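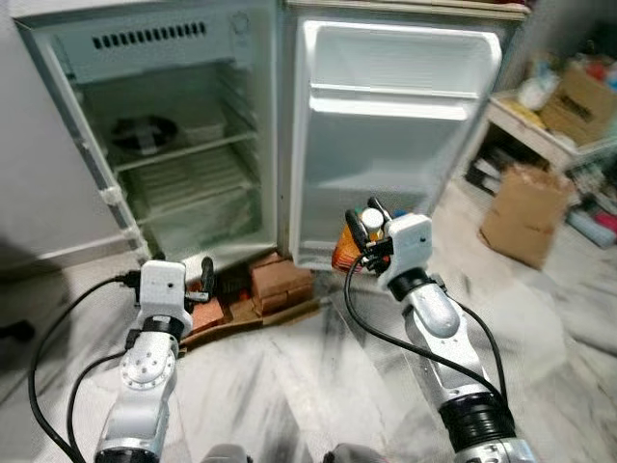
Fig. 1. Compact refrigerator with the door open, raised on bricks.

Single-Bidder Awards in Municipal Procurement: The Tremblay Cold Storage Contract
Student project report, Public Policy Methods
Octavio Cáceres

1. Question
In April the Mistadham council awarded a school kitchen supply contract to Tremblay after receiving one bid. The opposition group called the tender rigged. The council majority replied that the rules were followed. This report tests both claims against the published record.

2. Method
I read the tender notice, the council minutes and the 8 statements issued by the two groups. Each statement was coded for claims on price, procedure and delay.

3. Findings
The notice was open for 20 days, the legal minimum under the town's rules. The opposition's price claim compares Tremblay with a Nokby contract that left out maintenance, so the two totals do not match in scope. The majority's claim of full disclosure is also weak: the scoring sheet was released only after the vote.

4. Limits
Closed-session minutes were not available.

Comments

G. Arsenault: Does the Nokby figure include delivery?
Octavio Cáceres: Yes, delivery but no service calls.
hestska_reader: The scoring sheet should be an appendix.

Search this site Go
Contact | Copyright | Back to top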